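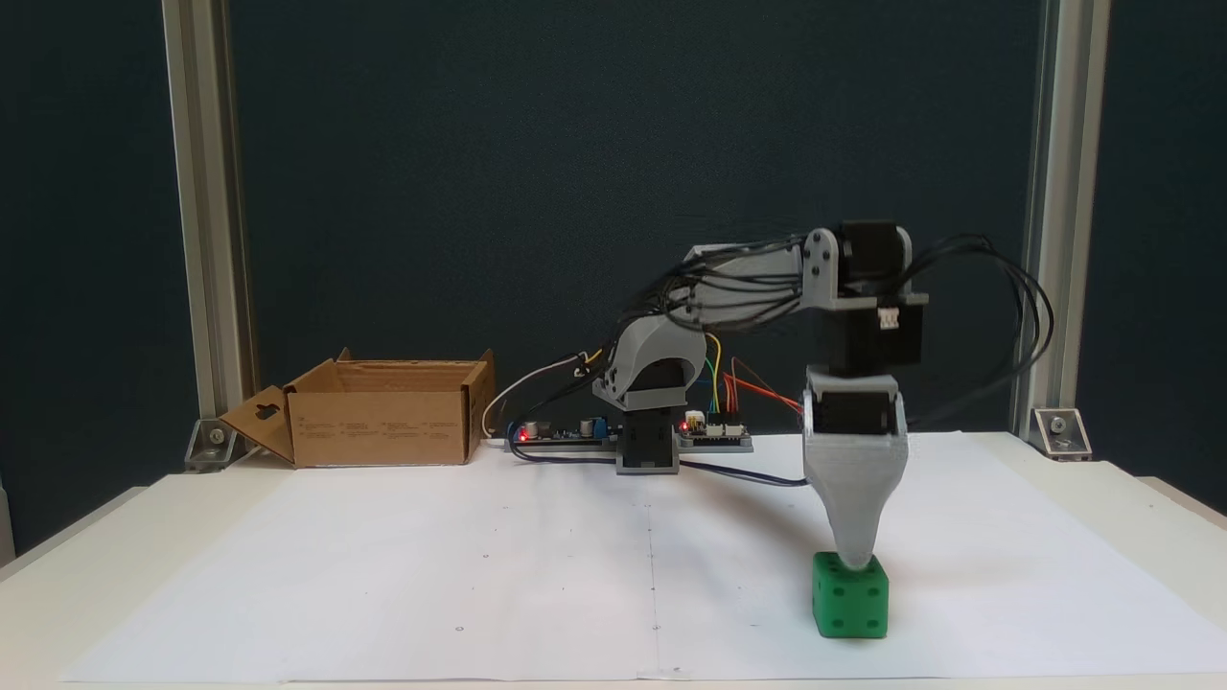
Duvard 57 Modular Work Surface

The Duvard 57 is a freestanding bench top system for light assembly, drafting, packing and hobby use. It is sold as a top, a leg set and a range of add-on parts that share one bolt pattern. Tops and legs can be ordered separately. Any top in the 57 range fits any leg set in the range, including leg sets from the earlier Duvard 50 line if the adapter plates are used.

Top

The top is a pressed wood-fiber core faced on both sides with a matte white laminate. Both faces are finished to the same standard, so a worn top can be turned over and refitted using the second row of inserts. The edge band is bonded with a heat-set adhesive and wraps the full depth of the panel. Corners have a small radius.

The surface resists pencil, ballpoint ink, white glue and most water-based paints. Solvent markers will stain it if left overnight. Acetone dulls the finish and should not be used. For cutting, use a mat. The laminate will take a blade mark at normal hand pressure, and marks cannot be polished out.

Paper or film can be held flat on the top with low-tack tape. Remove tape within 8 days. Old adhesive comes off with warm soapy water and a plastic scraper.

Leg Set

Legs are square steel tube with a powder coat finish, supplied in pairs with a cross brace. Height is set by a pin through the inner tube and locked with a hand screw. There are 9 pin positions. Each foot has a threaded leveler with a rubber pad. The levelers are for uneven floors only and should not be used to gain height.

Casters (Astero C2) replace the levelers and use the same thread. Two of the four lock. The bench should not be loaded above half its rated load while it is on casters.

Assembly

Assembly requires one hex key, which is supplied, and a medium cross-head screwdriver, which is not.

1. Lay the top face down on a blanket or on the flattened carton.

2. Fit the leg plates over the inserts nearest the short edges. Start all bolts by hand before tightening any of them.

3. Slide the inner tubes to the same pin position on all four legs and close the hand screws.

4. Fit the cross brace at the rear. The slotted ends face down.

5. With a second person, turn the bench upright. Do not lift by the brace.

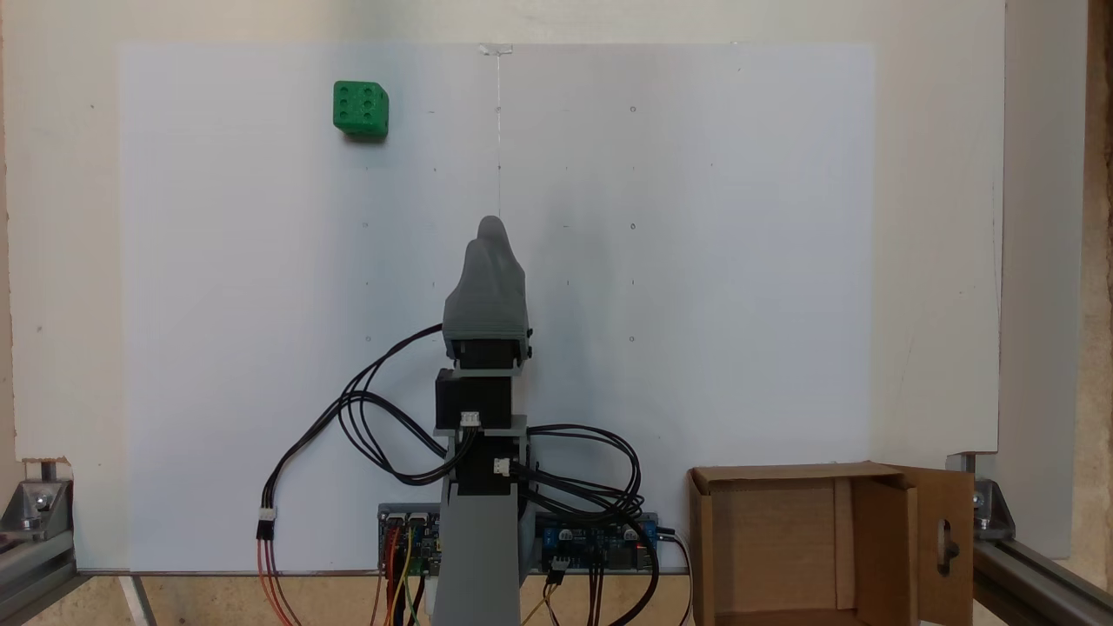
6. Set the levelers with a spirit level placed first along the long edge, then across it.

7. Retighten all plate bolts after one week of use.

Accessories

Flotex underlay: a dense gray mat for the floor under the bench. Cut to size with a utility knife.

Sachdeva drawer unit: single drawer, full extension, mounts to the front inserts on either side. Not compatible with the lowest pin position.

Rear rail: accepts clip-on hooks, a lamp bracket or a power strip up to the length of the rail.

Ordering

The part number for the complete bench is 2,641 in the printed catalog and D57-2641 in the online order form. Tops ordered alone ship flat with corner guards. Inspect the corners before signing for delivery and note any damage on the driver's copy.

Leg sets in colors other than gray are made to order, with the next production run in May. Technical questions about load, floor fixing or adapter plates can be sent to Sunita Bhardwaj in product support. Please include the number from the label on the underside of the top.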